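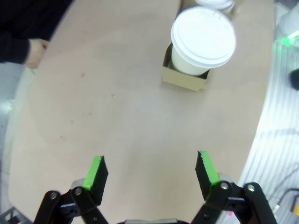 3. Reader Response to Character Interviews

Last updated: December 11, 2019

The character interview, in which a figure from a historical novel answers questions in his or her own voice, has become a common form of book promotion. Earlier work by Mbwambo treated the form as a kind of short fiction with rules of its own. The present section asks a narrower question: whether readers who meet a character in this way judge the novel's narrator differently once they begin the book.

Two interviews were prepared for the study. Both concerned the narrator of Culdale, a novel set among salt traders in a northern port. In the first, the narrator answered in period speech and made no mention of the plot. In the second, he answered in plain modern English and referred openly to the fire that closes the opening chapter. The interviews were matched for length and carried the same 13 questions. A total of 304 readers, all members of the Eresside reading network, received one of the two texts together with the first chapter. Each reader then rated the narrator for honesty, warmth and knowledge of the trade.

Readers of the period version rated the narrator as more knowledgeable but less honest. Several wrote that his manner of speaking seemed "put on," although the same manner appears throughout the chapter itself. Readers of the plain version did not raise this complaint. They did, however, describe the fire as expected — an effect that the publisher, Rathjen, had wished to avoid.
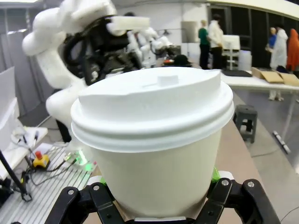

Figure 2. Lidded disposable cup held in a gripper.

Written comments were sorted by the kind of detail that readers recalled from the interview. Small objects were recalled more often than dates or place names, and the narrator's pewter mug was named more than any other item. Readers seldom described it at length. Most gave it one plain feature, much as a person might recall the cup in Figure 2 only as white, or as having a lid, and leave out the ridges that run around the lid. The mug nevertheless appeared in comments from both groups, and its recall did not depend on the style of speech used.

The result bears on the choice of questions. An interviewer who asks what a character carries, eats or wears gives the reader something to look for in the chapter. Questions on politics drew longer answers in both versions, yet few readers mentioned them afterward. A second novel, Firnasent, is treated in Section 4, where the character interviewed is not the narrator.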